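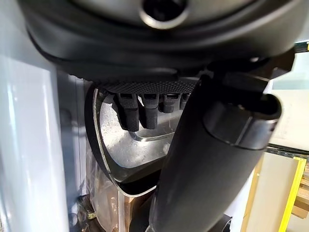

Fig. 4: Dark housing with the textured band and the row of prongs under it.

Section 3. Setting Up Your Home Weather Log

Okay, the boxes are open and you've been through the parts list in Section 2. Now for the bit I like best! I've set up the Stendness station at three different houses, and every time I've been tempted to screw the pole to the nearest fence and go have lunch. Please don't. A station in a bad spot will give you bad numbers for years, and you won't know why your garden is always four degrees hotter than the airport.

Pick your spot

1. Walk around your yard in the middle of a sunny afternoon and look for a place that's over grass or bare soil. Pavement, brick walls and dark roofs all throw heat back up at the sensor.

2. Check how far you are from the house. The radio link in the Stendness is good for 200 feet in the open, but walls eat into that fast. Mine has to get through one brick wall and a laundry room, and I lost the signal at 90 feet.

3. Look up. Trees drip for a long time after the rain stops, and your rain gauge will happily count every drop. I had a maple over mine for a whole October and my totals were nonsense (plus the funnel was full of leaves).

Note: If you rent, or you just don't want to dig, the Presorov tripod works fine. Put a sandbag over each foot. Two isn't enough, ask me how I know.

Put up the pole

4. Dig down until your elbow is at ground level, drop the pole in, and pack the soil back around it a little at a time. You can use concrete if you like, but I never have.

5. Hold a level against the pole on two sides. Do this before you hang anything on it, while it's still easy to push around.

6. Clamp the rain gauge on first, then the temperature shield, then the wind cups at the very top. Hand tight is fine for now.

7. Turn the wind vane so the little N on its base faces north. Use a map of your street for this instead of your phone compass, which goes a bit silly next to a steel pole.

8. Tighten everything up. Snug, and then stop.

Caution: Don't climb the pole or lean a ladder on it. Use a stepladder on flat ground, and leave the whole job for another day if there's any wind or thunder about. Keep well away from overhead power lines, too.

Connect the display

9. Put the batteries in the display first and the outdoor unit second. If you do it the other way around they won't find each other, and you'll have to take all of them out and start over.

10. Wait for the antenna picture to stop blinking. It can take a few minutes and feels like forever.

11. Type in your height above sea level. The display takes anything up to 3,000 meters, and yes, it wants meters, even if everything else is set to feet. If your pressure reading looks way off from the local forecast, this is almost always the step that got skipped.

12. Set the log interval. I use ten minutes. The memory holds 2,428 readings, so at ten minutes you get a bit more than two weeks before the oldest ones start dropping off.

Note: Copy your log to a computer before you change the display batteries. The clock resets when they come out, and the readings after that will have the wrong dates until you fix it.

Your first week

Don't fuss over the numbers yet. I like to write down the morning low by hand for a few days, next to what the display says, using a plain old glass thermometer hung in the shade nearby. If the two are within a degree of each other, you're good. If they aren't, go back to step 1 and have another look at what's under and behind your sensor.

For the rain gauge, pour a measured cup of water through the funnel very slowly and compare the total with the table in Section 6. Pour too fast and the little bucket can't keep up. When you're done, clear the test rain from the display (hold RAIN until it beeps twice), or it'll sit in your monthly total.

Cleaning and winter care are in Section 4.

Last updated November 29, 2025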